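The bus stop on Aguiar Street is still called Laundry Corner by anyone over fifty, although the laundry went in 2002, along with the terraces behind it, when Inbridge council cleared the land for a ring road that was never built.

The woman I've come to meet grew up in one of those terraces, and she is wonderful company. "We had eight days' notice of the first meeting and two years of arguing after it," she says. "My mum went to every single one!" Now she is helping her old neighbours bring homes back to the site, and she can talk about drainage, rents and front doors until the tea goes cold.
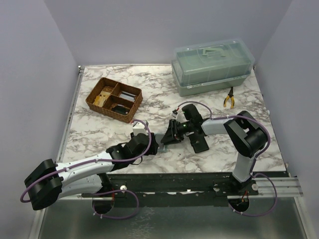

The plan for the Wodia site, as the council now calls it, began with people's memories of who lived where. Former residents were asked for letters, rent books, anything with an address on it, and the sorting took most of a winter. A woven basket with dividers, three compartments in all, is the kind of thing she swears by for papers. "Give me one of those over a computer any day," she laughs.

What do they want built? Small houses, she says, with rents a bus driver could manage — and a row of shops facing Katurville Road. "You should be able to buy a pint of milk without crossing four lanes of traffic."

The council votes in January. She has already picked out her seat in the gallery, near the front.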